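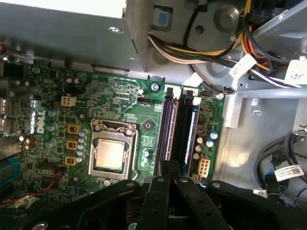
Gripper over the open Dell, with the processor in its socket.

How to run a memory-swap demo at your open day

I helped with the robot table at the Fluvness open day in July, and a few of you wrote in asking how to set one up. So here are my notes!

1. Pick an old desktop you don't mind scratching. Unplug it, hold the power button for 5 seconds, then take off the side panel and lay the case flat, open side up.

2. Push the loose cables away from the memory slots. I skipped this on my first practice run and spent ages fishing a wire out of the way.

3. Open the latches by hand. You can teach the robot to do it, but please don't try that the night before (ask me how I know).

4. Teach the approach in two moves - one to a point well above the slot, one straight down. Keep the second one slow.
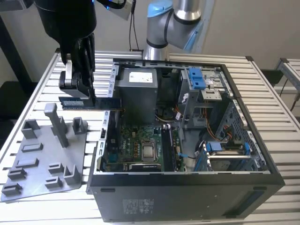
Practicing the carry is where I'd put most of your time. The part people love is the stick of memory traveling from wherever you keep it over to the computer, so give them a good look at it. I like it held level by the time it gets to the edge of the case, the way the gripper has it here, with the long side lined up with the edge. If it's tilted at that point, stop and grip it again.

5. Set a low force limit for the push. If the stick won't seat, back off and try again from above.

6. Mark a line on the floor for visitors, and keep one hand near the stop button the whole time. Kids lean in - so do their parents.

We ran ours 11 times that day and my voice was gone by the end. If you try it, write and tell me how it went!

Posted 27 August 2021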